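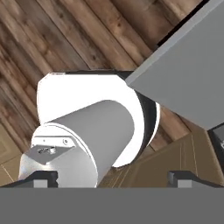 Hanneke Koster objected at this point in the review that a stall near a folded posture says little about the planner, and that the joint torque log should be read first. We followed that order. In the Clarkano kitchen simulation, 97 of 1,428 runs ended in a protective stop. The torque log showed a steady rise in 34 of them, and in each of these the commanded elbow angle had passed the soft limit before the stop was raised. The limit check ran on the measured angle only, so it reacted late.

The remaining stops had a different cause. The gripper was commanded down to a thin utensil, and the contact model returned a force spike against the surface under it. Lowering the approach speed removed most of the spikes but left the late limit check untouched.

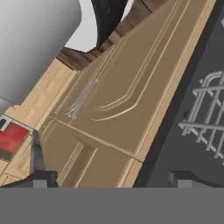

Figure 3. Wrist view in the simulated kitchen, with a fork-like utensil on the tan panel beyond the gripper fingers.

Both faults were reproduced at Grenport with the same controller build.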